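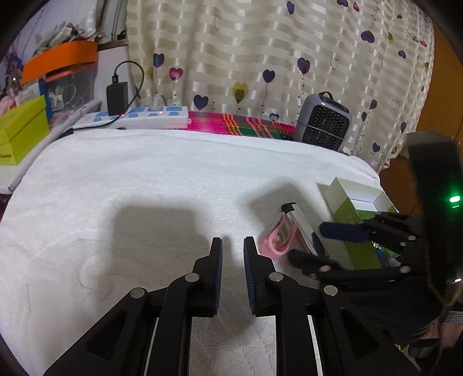 Clevus hand gripper kit, pair: two months of use at home

I bought the Clevus kit in the two-gripper version to record small tidying jobs by hand, with the idea of training a tabletop arm on them later. The arm is still in parts. The grippers have been in use most evenings, so this review covers only those, plus the recording software as far as it concerns them.

What you get

The pair cost me 165 dollars plus shipping. In the box were two sets of printed linkages, the metal pivots, four ribbed finger pads, two handles, two device mounts, a bag of screws and a hex key. You supply the recording devices. The instructions are a folded sheet with drawings and very few words. They are correct except for step six, where the trigger spring is drawn the wrong way around. If your jaws stay closed after assembly, that is the cause.

Assembly

The first gripper took me a whole Friday evening. The second took less than half that. The pivots are a tight fit in the printed holes, and I had to clean up three of them with a round file. Don't drive them in dry. Put a little silicone grease on each one and press it in with a vise or clamp. I cracked one outer arm by using a hammer. Clevus sent a replacement in eight days and didn't charge for it.

Once the pivots are in, check that the two jaws meet flat before you tighten anything. Mine met at the tips first and left a gap lower down. Loosening both inner links and retightening them with the jaws held shut fixed it.

In use

The jaws open to 65 mm, enough for anything I want to pick up on a small table. The linkage keeps the pads close to parallel through most of the travel. Near fully open they toe out slightly.

The ribbed pads are the best part of the kit. They hold pens, cable ends, small boxes and soft things like hair ties. Thin items lying flat are harder. A coin or a card on a bare tabletop takes several tries. I work on a thick towel, which gives enough for the fingertips to get under an edge, and it also keeps round things from rolling off.

Weight is the main complaint. The mount puts the recording device high above the hand, so the whole thing wants to tip forward. I can work for a quarter of an hour before my wrist needs a rest. Cosimo Ruggiero, who shares my tools and has bigger hands, finds the handle too short as well. He wrapped his with bicycle tape and prefers it that way.

Working with both at once takes practice. The mounts knock into each other if you bring the jaws together over the same object from the sides. I now hold a box with one and load it with the other, coming in from different angles.

Wear

After 400 recordings the pads show polish on the ribs but still grip. One pivot on the left gripper has loosened and the finger has a little side play. A drop of medium threadlocker helped for a while. I will probably replace that pin with a shoulder bolt.

Software

The kit works with Toreo, a free download. It saves each take in its own folder and lets you trim the ends. It became slow once I had more than 200 takes in one project, so I split them up by task. There is no battery warning, and I lost one long session in February that way.

Compared with Sanna

I borrowed the Sanna gripper for a weekend before buying. It is lighter and the trigger is smoother, but the pads are glued on and can't be changed. The Clevus pads slide off after you remove one screw.

Verdict

Four out of five. Buy it if you own a file and have some patience. I would take off less for the assembly if the sheet were corrected, and a lower mount would get it the last star.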